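Skonent two-arm kit: where we've got to by the end of July

Hello all. You asked for something shorter than last time, so I'll try, though there's a fair bit to tell. We're now 17 weeks into the review of the Skonent kit and your second instalment is mostly spent (figures in the usual spreadsheet, which I'll send separately once Pastard's last invoice turns up).

Quick reminder of the question you're paying us to answer: is the kit good enough, as sold, for a small repair shop to use on hub motors without hiring a programmer? My answer at the moment is nearly. It's a much better nearly than it was in spring!

Setting up took us 6 days. The manual says two, and I think two would be fair if the mounting plates had come with the right bolts. They hadn't. Pastard, who supply the kit over here, sent replacements fast and didn't argue, so full marks to them for that. The teaching software is the nicest part of the whole thing – you move the arms by hand, press a button, and it remembers. Our newest starter was making her own routines by the second afternoon.

We've now logged 111 attempts at the sorting and picking routine with the motor parts laid out on the bench. The stator and the spoked hub are the easy ones, being a decent size with plenty to get hold of. The thin rings are still a pain. The standard fingers that come in the box are fine on anything chunky and rather hopeless on something that sits almost flush with the table, and 29 of our attempts went wrong at exactly that point.

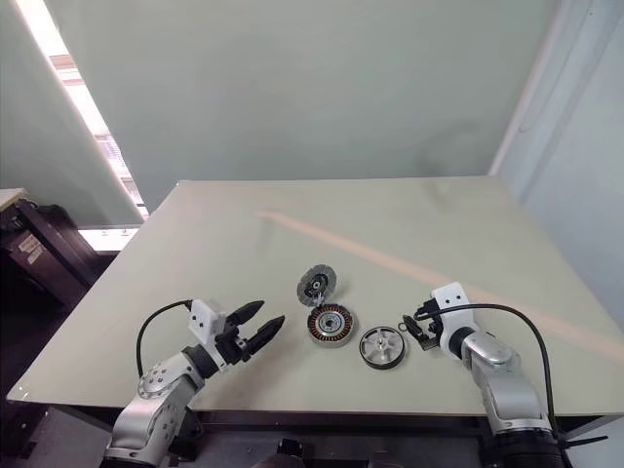 Warnier wrote back after we shared the July log and took a different view of the ring problem. They don't blame the fingers at all, they think we are coming in too steeply, and they'd like us to try a lower approach with the wrist turned before anyone spends money on the slim fingertip set. Their other point was that a repair shop would put small rings in a tray anyway, so we may be marking the kit down for a job it won't often be asked to do.

I've gone back and forth on that. The tray is a fair point and I'll add a run with one. But the brochure does say "loose parts on a flat surface", so I want to keep the bare table test in as well and report both.

Support has been mixed. Emails sent before lunch get an answer the same day, later ones can sit for a week. Conceição, who do the yearly servicing, have quoted us for a visit and it's more than I'd budgeted, so I'd like a quick chat before I say yes.

Still to do: the lower approach, the tray run, the slim fingertips if you're happy for us to buy a set, and a proper write-up of the cable routing, which the manual skips over in about half a page. I'll need a decision on the fingertips before we start the next block of tests.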